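TRAVEL CORNER -- 18 Aug 2025

Ferry fares to Tarkville are going up again, and this time it's the car deck that hurts. From the start of the summer timetable a return trip for a car and 2 adults will be 203 dollars. Foot passengers get off lighter, but not by much.

Hulberg Line says fuel and wharf fees. Same reason as April, for those keeping score.

A few things if you're booking. The old 30 day flexi ticket is gone -- you now pay extra to change dates, so check the school holidays before you hit confirm. Bikes still free. Dogs still on the outside deck only.
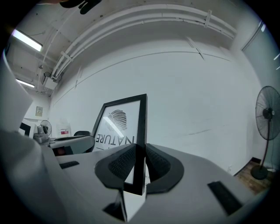
Cabins on the overnight run are the other sore point. The Zivon has fewer of them on sale than last year and the window ones go first, usually to people who book the return at the same time. If it's greenery and quiet you're after, the sort of thing that gets boiled down to a leaf or shell and the word NATURE in a black frame, the midweek sailings are still your best bet. Cheaper too. Bring your own food, the cafe shuts early and the vending machine dosen't take cards.

Staying over? Palaniappan Lodge is quoting 1040 for the week, linen included, parking not. Ring them direct, the booking sites add a fee. The campground by the jetty has powered sites left but no word yet on wether the hot showers will be fixed.

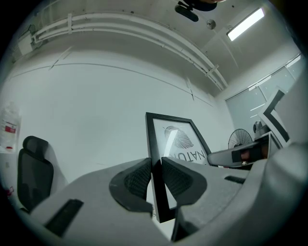
Leaf print, black frame.

Concession cards -- have to be shown at the wharf now, a photo on your phone won't do. More on the bus connection next issue, if they ever publish the thing.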